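Welcome, and thank you for opening this file before opening the folders, which is the polite order and will save you a bit of head-scratching later on. Navano is a collection of pictures and written notes on one very ordinary household matter: a soft white cloth on a table, and all the ways it gets picked up, shaken out, laid flat, folded and put away. It was put together at Stallgate, mostly in February.

## What is in the collection

The still pictures live in `stills/` and there are 2000 of them. Alongside is `notes/`, which holds a plain text file for each sitting, written up the same afternoon while we could still remember which fold had annoyed us. The notes are chatty in places. We thought about tidying them and decided against it, as the asides often say more about the cloth than the proper entries do.

- `stills/` – the pictures, sorted by sitting
- `notes/` – one text file for each sitting
- `words.txt` – the words we use for folds, corners, edges and heaps
- `CHANGES.md` – what was altered and when

## The table

We worked on a light wooden tabletop throughout. It has a long wavy grain that runs mostly from side to side, and on the left the lines bend round into a broad loop, rather like the contours of a hill on a walking map. We became quite fond of that loop. In the notes it is simply called "the hill", so an entry such as "near corner dropped on the hill" tells you where the cloth ended up. The pale surface does catch the light, and a white cloth spread over the brighter part can be hard to make out at its edges.
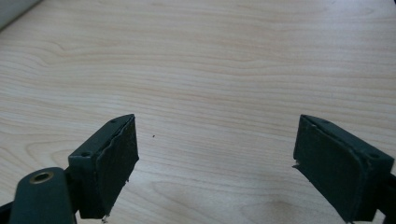
## The cloths

All the cloths came in one bundle from Fernari, the household linen shop. They are plain white, soft and a little fluffy, the sort of thing you would keep for drying glasses or wrapping a warm loaf. We washed them before the first sitting and again every 10 sittings, without softener, and dried them on a rack.

Washing changes them more than you might expect. A fresh cloth holds its shop creases and wants to go back along them, whatever you had in mind. After a few washes it relaxes, the edges curl a touch, and a fold made slightly off the straight will stay off the straight. If you plan to compare early sittings with late ones, please read the wash entries in the notes first – it would be a shame to put a difference down to the folding when it came from the laundry.

## How a sitting goes

1. Wipe the table and let it dry.
2. Drop the cloth in a heap. No arranging, please, however tempting it is.
3. Find a corner, then follow the edge along to the next one.
4. Lift, let the folds fall open, and lay the cloth down.
5. Smooth from the middle outwards.
6. Fold in half, then in half again, with the closed edge towards you.
7. Write the note.

Step 3 is where most of the time goes. With a soft white cloth the hem and an ordinary crease look very much alike, and you can follow the wrong one for quite a while before you find yourself back in the heap.

In the next still the cloth is still crumpled, partly up off the table with its lower folds draping towards the wood, and there is a shallow grey tray on the left.
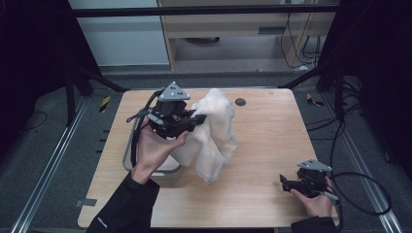
Do I have to use the same size of cloth if I want to add sittings of my own?

Any size you can fold on your own table is fine, so long as you measure it flat after washing and put both sides in the note.

## Things to bear in mind

It is all one kind of cloth, and a white one at that. We can't promise that anything learnt here will carry over to a checked tea towel, a stiff napkin or (heaven help you) a fitted sheet. A second bundle, in colours, has been promised by Antoniuk, the laundry next door, and will go in its own folder when it arrives.

The first 2 sittings used an older list of words, in which "edge" could mean a hem or a fold. We have left them as they were and marked them `old-words` at the top of the file.

## Using it and adding to it

You are welcome to use Navano for teaching, study or plain curiosity. Please name the collection and Stallgate when you do. New sittings should come in batches of 20 pictures or fewer, with the note in the same batch, and a line in `CHANGES.md` saying how the cloth was washed.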